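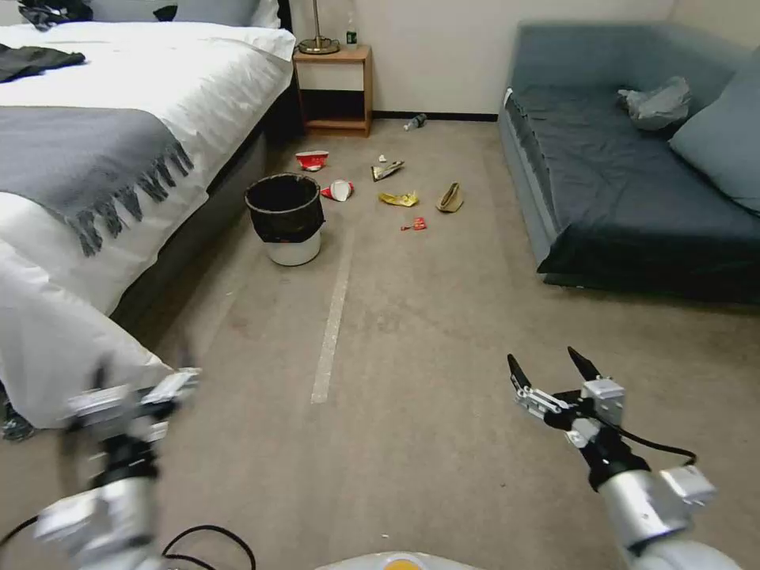 Reading time: 5 min

1/ OK friends, long one tonight, get a drink. A few of you asked why I went quiet on the Proltau updates after being so loud about them all through January, and the short version is that we had a fault, it was a sneaky one, and I didn't want to post about it until I understood it. Now I mostly do!

2/ For anyone new: Proltau is our bedroom tidying project. Two arms on one body, trash on the carpet, trash can near the bed, please put the one into the other. I've been on it since before it had a name and I love it more than is reasonable for something that picks up snack wrappers.

3/ So, Thursday. We'd had a lovely morning. Run after run, wrappers going in, cups going in, me getting smug and planning an early lunch. Then on run 40 the right gripper closed on a wrapper, lifted, swung over to the can, opened... and the wrapper was still back on the carpet. The log said "grasp confirmed." It had carried nothing across the room with total confidence.

4/ My first thought was, well, thin wrapper, bad grip, it happens. Foil and film are mean to any gripper. A little packet lying flat gives you hardly any edge to pinch. So I reset and we went again, and it did the exact same thing with a paper cup, and a paper cup is about the friendliest object we have.

5/ I should explain how it decides it's holding something, because the whole story hangs on it. When the fingers close, we look at two numbers: how far they got before they stopped, and how hard the motor is working at that point. Fingers stopped early and motor pushing = something's in there. Fingers all the way shut = you missed, sweetie, try again.

6/ On the bad runs the fingers were stopping early and the motor was pushing, with nothing between them at all. So by its own rules the robot was right! It was reporting faithfully on what it felt. I spent a good long while annoyed at the software over this, and I'd like to apologize to the software.
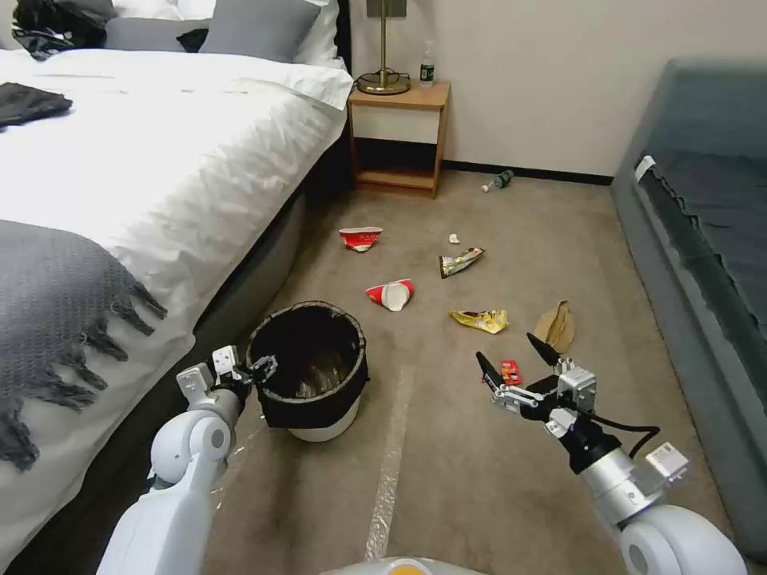 7/ The next part is the one I'm less cheerful about. If it can believe it's holding something when it isn't, can it believe it isn't when it is? I went back through the logs from that week, 476 grasp attempts, reading them one at a time with a sandwich. 18 of them were the phantom kind. And in one, the opposite: it decided it had missed, and went down to try again with a wrapper still in its fingers.

8/ A retry comes down faster than a first try. That was a choice I made myself back in the fall, to save a few seconds, when a retry meant "we know right where the thing is and the hand is empty." Take away the second half of that sentence and you have an arm moving quickly on bad information. In a bedroom. Near the floor, where kids and cats and ankles are.

9/ No one was hurt and nothing got broken, I want to say that plainly before my mother reads this. The fingers pressed into the carpet harder than they should have, the force limit tripped, and the arm stopped the way it's supposed to. But I had been leaning on that force limit as the thing that never has to do anything, and there it was doing something.

10/ So we stopped. I put a note on the stop button that said NO RUNS, in marker, and shut the power off, and we took the right gripper to the bench at Curemham, where the good magnifier lives. (If you've never been, the parking is terrible and the people are wonderful.)

11/ And the culprit was a setscrew! One tiny setscrew on the finger linkage had backed itself out a hair, enough for the linkage to bind partway through closing on some cycles and slip free on others. When it bound: phantom grasp. When it slipped, the zero point shifted, and now "fully shut" meant something different from what it had meant a minute earlier.

12/ It had been tightened by hand, with no threadlocker, and I know that for certain, because I was the one who tightened it. I remember it! I was in a hurry and I told myself I'd come back to it. Reader, I did not come back to it.
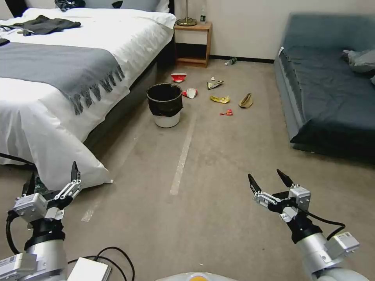
13/ What we changed, for the people who skip to this part (I see you, I am you):

Threadlocker on every setscrew in both hands, with a paint mark across each one so you can see if it has turned.

Both grippers open and close on nothing before each session, and if the numbers don't match the day before, it won't start.

14/ Retries now go at first-try speed, full stop. It costs us a bit of time on every run and I've made my peace with it. The friends at Ait Ali who tried an early version asked for it slower anyway, and I argued with them at the time, so that's one more apology going out in this thread.

15/ The head camera also gets a vote now. After a lift it checks the spot on the carpet where the thing used to be. Is the wrapper still lying there? Then you aren't holding it, whatever your fingers tell you. It's a simple check and I'm a little embarrassed at how late we added it. It does get muddled when two pieces of litter are close together, so that's the next job.

16/ Since the fix we've done 69 runs without a phantom grasp. I'm pleased, and I'm also trying to keep my mouth shut, because a screw took weeks to work loose last time and 69 runs is not weeks. Ask me again when it's warm out.

17/ Somebody in the replies to my last thread asked if this sort of thing makes me trust the robot less. I've been chewing on that. I think I trust the arm the same as before and my own "I'll come back to it" quite a bit less. There's a notebook by the bench now and if a screw goes in dry, it goes in the notebook, and you don't go home until the line is crossed off.

18/ Last thing, for those of you building hands of your own, please log finger position AND motor effort for every single grasp, even the boring ones. The boring ones were how I found the drift. It started a good two days before anything looked wrong, and if I'd only kept the failures I'd still be glaring at the software.

19/ I'll do a separate thread on the paint marks, since I have opinions about the colors. Good night all, check your setscrews.

We use cookies to remember your preferences and to count visits. By continuing to read you accept this. Manage settings

More from this author

Teaching two arms to take turns
Why paper cups roll away and what we do about it
Notes from the Jatia meetup
Carpet is harder than it looks
A short thread about cable loops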